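Leave the arms slow

I've had the same argument in our shared workshop since June, and I keep losing it to people who want the robot to go faster. So let me make my case here, where Rosalinda Sarmiento can't interrupt me (hi, Rosalinda!).

We named the build Sorley. It has two arms and more cable than I'd like, and the folding program has eaten most of my evenings. Rosalinda wants the speed limit up at 200, which is a number in our config file and means nothing to anybody outside the room. I want it at 30. At 30 I can watch a gripper come in on a corner and see what it's about to do wrong, and I learn something every single time. At 200 I just see a wrinkled mess and a log with 3791 lines in it.
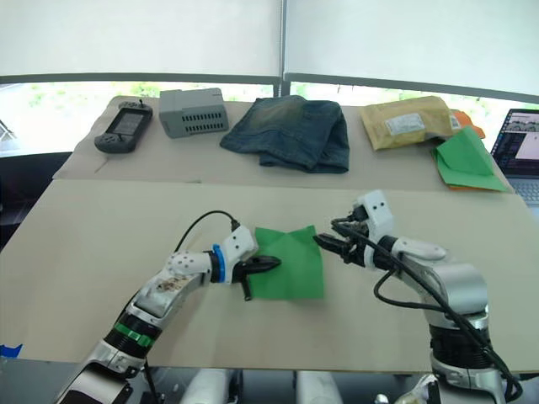
Cardboard on the tables, green on the front one, both arms in.
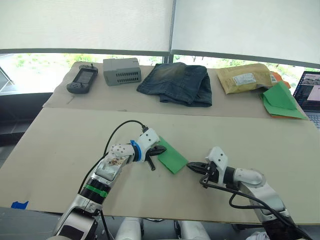
What I'd tell anyone building one

Spend your money on boring stuff first. Cardboard is wonderful! You can tape it, draw on it and throw it out when you've wrecked it. I'd take a fresh sheet over a fancier gripper any day, and I say that as a person who owns way too many grippers.

And please don't tune for the demo. A home build doesn't have customers. If one fold takes five minutes and I understand all five, I'm happy, and I'm leaving the limit where it is until Rosalinda changes the password again.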